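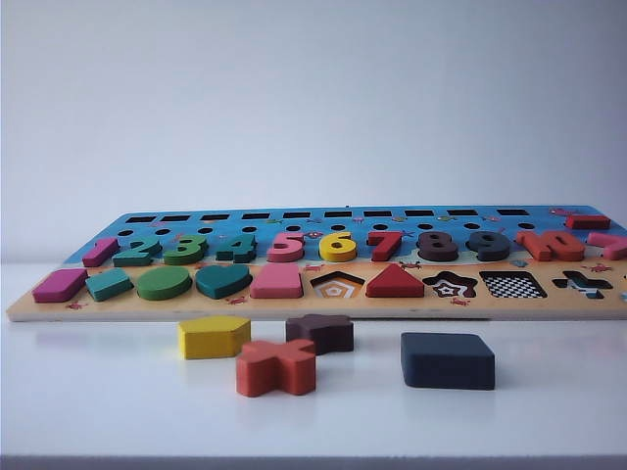 Grant Reports / Early Numeracy Materials

Interim progress report, Fondico small grants program
Reporting date: 04/12/2022
Prepared by: Paweena Jaidee, Grullel Learning Library

1. Activity in the period
The lending catalog was moved from spreadsheets to the Zokel system. All 237 titles in the early numeracy collection now have a record with age range, piece list and replacement cost. Wooden counting boards and puzzle boards were entered first, as they have the highest loan rate. Records for card games and measuring sets followed.

Lending opened to 12 preschools. Each site may hold up to five items for four weeks. Two sites asked for a longer loan period; the request is under review and no change has been made to the terms.

2. Spending
Spending to date is $3,598, charged to materials and shelving. The shelving order was placed with Vlachopoulos and delivered in two parts. The second part arrived with the wrong brackets, which were exchanged at no cost. No funds have been moved between budget lines.

3. Variances
Staff training was planned for this period and has been moved to the next. The trainer's contract was signed later than expected. The training content is unchanged.

Return checks take longer than estimated, roughly 12 minutes per item. Most of that time goes to matching loose pieces against the piece list. A printed list will be packed with each item starting with the next loan cycle.

4. Next period
Hold staff training. Complete the first stock check against Zokel records. Send the feedback form to all preschools and report the response rate. Submit receipts for the remaining shelving invoice.

5. Requests to the funder
Approval is requested to use the unspent training travel amount for replacement pieces. A revised budget table is attached as Annex B.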